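Why Your Body Needs Water
Pritchard Children's Learning Pages - Health and the Body

Water is the most common substance in the human body. It is found in blood, in muscles and even in bones. Every part of the body depends on it, from the brain down to the toes.

The body uses water in several ways. Blood is mostly water, and it carries food and oxygen to the places where they are needed. Water also helps the stomach and intestines break down meals. When the body becomes too warm, it releases sweat onto the skin. As the sweat dries, it takes heat away with it.

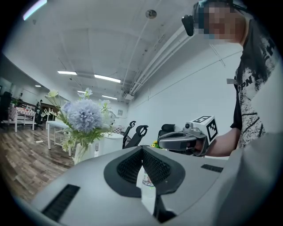
Why do people feel thirsty?
The brain keeps track of how much water and salt are in the blood. When the water level falls, the brain sends a signal that makes the mouth feel dry and creates the wish to drink.

Water leaves the body all day long - in sweat, in urine and even in breath. Breathing onto a cold window shows this clearly, for the small patch of fog on the glass is made of tiny drops of water.

Drinks are the main way to replace what is lost, but food helps too. Cucumbers, oranges, soup and watermelon all contain a great deal of water. Children who are running or playing in hot weather should stop often for a drink.

Words to Know
Dehydration: having too little water in the body.
Kidneys: the 2 organs that clean the blood and make urine.
Sweat: salty water released through the skin.

Text by Azucena Maldonado. Reviewed by Gopinath Panicker.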